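# Dos brazos, un vaso y el método de las etiquetas tardías

Llevo desde noviembre prometiendo que iba a contar en qué ando metida con Arkis, nuestro proyecto de aprendizaje por imitación con dos brazos, y por fin tengo un resultado que me apetece enseñar (¡y que no me da vergüenza!). Aviso: va de objetos blandos, así que hay frustración de sobra.

La tarea parece de guardería. Hay cosas pequeñas y arrugadas repartidas por la mesa y los brazos tienen que recogerlas. Con cubos de plástico esto lo resuelve casi cualquiera. Con papel doblado la cosa cambia muchísimo, porque cada pieza tiene una forma distinta, se aplasta al agarrarla y casi nunca vuelve a caer igual. Nuestra política de partida se empeñaba en cerrar los dedos justo encima de la pieza, como si fuera rígida, y se quedaba pellizcando aire.

El método es bastante sencillo de explicar - otra cosa es programarlo. Grabamos demostraciones teleoperadas, 450 en total, y en vez de etiquetar cada una mientras se graba, esperamos al final. Entonces partimos cada trayectoria en dos fases, acercamiento y agarre, y la frontera entre las dos la decide el cierre de la pinza. El modelo aprende las fases por separado y con pesos distintos. Al agarre le damos mucho más peso, que es donde se nos iba todo al traste.

Lo de usar dos brazos a la vez complica el reparto. Si los dos van a por la misma pieza, se estorban, y si esperan demasiado, aquello se eterniza. De momento cada uno se ocupa de lo que tiene más cerca y el del otro lado cede el paso.
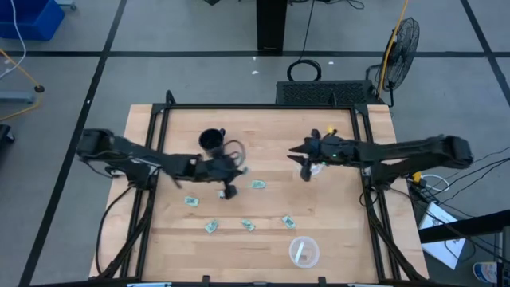

Ermanno Bassi me escribió después de leer el borrador para decirme que el reparto por cercanía le parecía una trampa, que con las piezas amontonadas en un lado un brazo iba a hacer todo el trabajo y que eso había que medirlo aparte. Tiene razón y me fastidia, claro. He preparado una tanda con todo cargado hacia un lado y la publicaré cuando la termine, salga como salga.

Ahora, lo bueno. Con el etiquetado tardío los agarres fallidos por episodio bajaron de 8 a dos de media, con las mismas demostraciones y la misma red. ¡Las mismas! Lo repetí entero con otra semilla porque no me lo creía, y Domnica Căpraru lo lanzó por su cuenta en otra máquina y le salió lo mismo. Eso sí, los fallos que quedan son feísimos: la pinza engancha la pieza por una esquina y la va empujando por la mesa tan contenta.

Donde más se nota la mejora es en las cámaras de muñeca. Con la vista fija el modelo sabe por dónde andan las cosas, pero los últimos centímetros son otro mundo: los dedos ocupan media imagen y los billetes arrugados se parecen todos entre sí. Probé a quitar la cámara fija del entrenamiento y empeoró el acercamiento, aunque el agarre apenas se enteró. Me quedo con las dos.

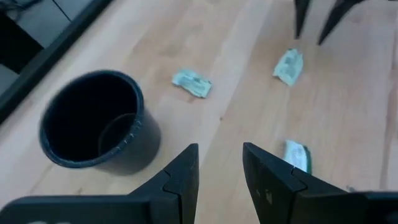 ¿Se puede aplicar esto a demostraciones que ya tenías grabadas de antes? Mientras hayas guardado la apertura de la pinza en cada paso, sirve tal cual: las fases se calculan después y no hay que volver a grabar nada.

Me falta probarlo con tela, que me da bastante respeto, y limpiar el código, que ahora mismo tiene nombres de variables que no pienso enseñarle a nadie. Haris Trajkovski quiere además comparar con una frontera entre fases aprendida, sin mirar la pinza. Yo apuesto a que gana la nuestra por poco, y me he jugado un café.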